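Reports > Grindale Reuse Network > Progress reports > Period 2

2022-06-11
By the Grindale project office

Progress report, period 2: Household electronics reuse and repair intake

This report covers the second reporting period of the grant and follows the format agreed at the start of the award. Spending tables are submitted separately through the funder portal. The text below deals with activity, changes to the work plan, and matters that need a decision before the next period begins.

Intake

Both collection points were open for the full period. The Grindale site continued to take small household electronics on weekdays and on alternate Saturday mornings. The Ninorport site opened on its planned date but with shorter hours, as the lease did not include access to the loading door until the landlord's electrical inspection was signed off. Full hours began in March and have held since then.

The work plan set a target of 2,000 items received across both sites by the end of the period. The target was met. Ninorport contributed less than its planned share and Grindale made up the difference. We do not expect Grindale to do so again, as part of its intake came from a single office clearance that will not be repeated.

The mix of items has shifted. Printers and routers made up more of the intake than the plan assumed, and kitchen appliances made up less. Printers are slow to test and have low resale value, and most are passed to the recycler after the power supply and cables are removed. We have kept accepting them, because turning people away at the counter reduces return visits, but the intake form now tells donors that printers are unlikely to be repaired.

Sorting and triage

The triage procedure was rewritten. Under the old version, each item was logged, tested for basic electrical safety, and then assessed for repair. Items that were obviously beyond repair still went through the safety test, and the test bench became the slowest step. Under the new version, a visual check comes first. Items with crushed housings, signs of burning, or missing main components are logged with a reason code and moved directly to the recycling cage.

Reason codes were reduced to 11. The earlier list had overlapping entries, and two people coding the same item would often choose different ones. The shorter list has been in use at both sites since March. Records from before the change have been mapped to the new codes where this could be done without guessing. Where it could not, the old code was left in place and the record was flagged, so year-on-year comparisons by reason should be treated with caution.
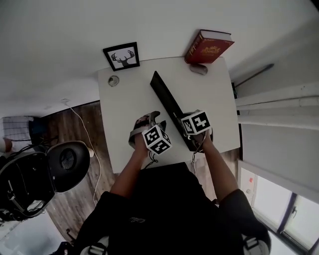 Batteries remain the main safety concern in triage. Any item with a swollen or leaking battery is placed in a lined metal container and kept outside the building until pickup. The fire marshal visited Grindale and asked for the container to be moved farther from the side entrance. This was done the same week. Ninorport has an equivalent container, but its outdoor area is shared with another tenant and a written agreement on access is still outstanding.

Data handling

Storage devices are wiped or destroyed before any item leaves the site. Wiping is done on a standalone station with no network connection, and a certificate is stored against the item number. Drives that fail the wipe are removed and shredded by the contractor. One audit was carried out during the period on a sample of released items. It found no recoverable data. It did find certificates filed under the wrong item number, which was traced to labels being reprinted after the wipe instead of before. The label is now fixed to the item at intake and is not replaced.

Inventory software

The move from spreadsheets to the Grokasia inventory package is complete at Grindale and partly complete at Ninorport. The import took longer than planned. Item descriptions in the old spreadsheets were free text, and the package requires a category for every record. Categories were assigned by keyword and then checked by hand — a task that was not in the work plan and used hours set aside for outreach.

The reporting module does not separate items repaired from items released as working without repair. The funder asks for these figures separately. For this period they were taken from the bench logs. The supplier has been asked for a change, and no delivery date has been given.

Repair and release

Repair work kept pace with intake until April, when the supply of replacement charging ports and laptop hinges ran short. Orders placed with Awasthi, our parts supplier, arrived late and in partial shipments. Affected items were put on a hold shelf. The shelf is now full, and a second shelf has been cleared for the same use. We have opened an account with a backup supplier for the most common parts. Unit prices are higher, and the parts line in the budget will be tight if the account is used for more than occasional orders.

Released items went to partner schools, the housing charity, and the sales counter, in the proportions set out in the plan. Returns under the 30-day guarantee were low and mostly concerned battery life. Battery capacity is now measured before release and written on the tag.

Changes requested

We request approval for 2 changes to the work plan:

Move the unspent portion of the outreach line to data entry, to cover the remaining category checks at Ninorport.

Extend the deadline for the Ninorport outdoor storage agreement to the end of the next period.

Neither change affects the total award. If the first is not approved, the checks will continue at the current pace and Ninorport will go on using the spreadsheet alongside the new system.

Next period

Planned work consists of completing the Ninorport import, a second data audit, and a review of printer intake. The hold shelf will be counted at the end of each month and the figures included in the next report. The equipment calibration certificates for both test benches expire during the period, and renewal has been booked.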